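Foro Actualidad internacional > Derechos humanos y conflictos
Tema: El informe de Astberg sobre menores detenidos

tramontana_11
2021-10-26
Dejo esto para ver si alguien lo ha leído entero. La organización Astberg habla de 2.022 menores detenidos en la región de Tundetton y pide «acción inmediata de la comunidad internacional». El titular lo ha copiado todo el mundo. De dónde sale el número, ni palabra. 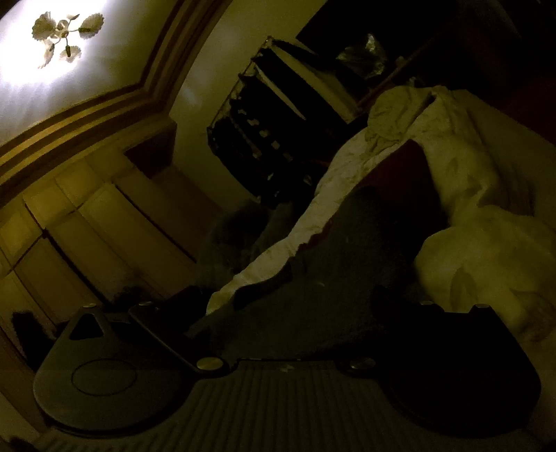
Lo que me chirría es el anexo: mezcla detenciones de horas con prisión preventiva y lo suma todo. Para mí son cosas distintas, y ambas graves.

perejil_seco
Grave es poco. ¿De verdad vamos a discutir la suma? Hay chavales de 13 años sin abogado.

tramontana_11
Pues sí, la discuto. Si el dato se cae, el gobierno de Hamada lo usará para tumbar el resto del informe. Ya lo hizo en septiembre.

Respuestas más votadas

mirlo77
Trabajé 2 años traduciendo comunicados de este tipo. El original distingue «retenidos» y «encarcelados» – la versión que circula los llama a todos presos. Antes de acusar a Astberg yo miraría quién tradujo.
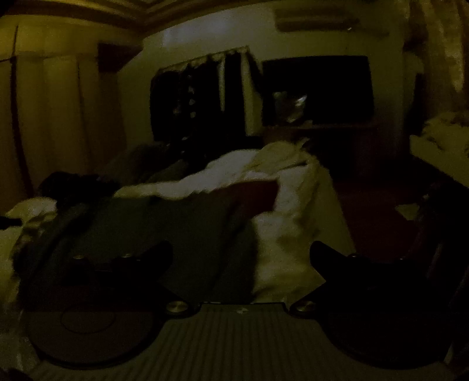

Respuestas recientes

perejil_seco
Vale, lo de la traducción no lo sabía. Pero sigo sin ver qué gana nadie exagerando.

tramontana_11
Donaciones, portadas, lo de siempre. Tampoco me fío de la agencia Brista, que lo desmiente citando «fuentes de seguridad» sin nombre.

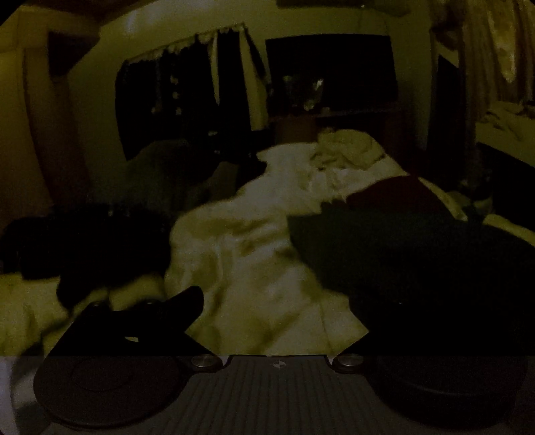 Y otra cosa: pedir que «la comunidad internacional» actúe es no pedirle nada a nadie. ¿Quién, exactamente? ¿Con qué medida?

mirlo77
Ahí te doy la razón a medias. El punto 11 pide observadores en los juicios, y eso es bastante concreto.

tramontana_11
Lo leo esta noche. Convencido no estoy.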